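Norkden Home Help > Kitchen > Tables and Counters

Light wood table: how do I keep crumbs and gunk out of the seams?

plankhappy46
Posted 22 April 2021

So I finally got rid of our old glass table and bought a light wood one, the kind with the top made of pale planks side by side. I love it. I do all my veggie prep on it as well as eating on it, and after a few months I'm noticing dark lines creeping into the seams. Crumbs, flour, who knows what. I've been going over it with a wet sponge every night and I think I might be making it worse? The finish feels a little rough now near the end where I sit. No idea what it was finished with, the store (Emlow, the outlet one) couldn't tell me. Do I oil it? Sand it? Leave it alone? I have 4 people eating here every day so I can't put it out of action for a week.

3 replies

Negash
Wet sponge is your problem. Stop that. Use a cloth that's been wrung out really hard, wipe along the planks and never across them, then go over it again with a dry one. For the stuff already in there, a wooden toothpick or a soft toothbrush, dry, and vacuum after. Don't use a knife point! I did that on mine in November and there's a nice long scratch to remember it by.

For the rough patch, put a drop of water on the wood first. If it soaks in and goes dark, the finish is gone there and you can oil it. If it beads up, there's still a coat on it and oil will just sit there being sticky.

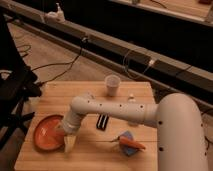
My rule for prep is that nothing goes straight on the wood, and I'm pretty stubborn about it. Onions and beets get a board, anything dripping goes on a plate, and for quick things I just throw down a cloth — like the blue one with the carrot on it, all scrunched up, fancy it isn't. The orange plate has a bit of a raised rim, so it's good for rinsed stuff. Cloths go in the wash and the seams stay a lot cleaner. I still do the toothpick thing now and then, but it takes no time.

Clistitz
just sand it. 200 grit, whole top, one afternoon, then oil. did mine and it looks new

plankhappy46
Did the water drop test and it soaked right in at my end, beaded up everywhere else. So I guess I only need to do the one patch? Not brave enough to sand the whole thing, sorry Clistitz. Toothbrush worked great on the crumbs though — I'm a little embarrassed by how much came out.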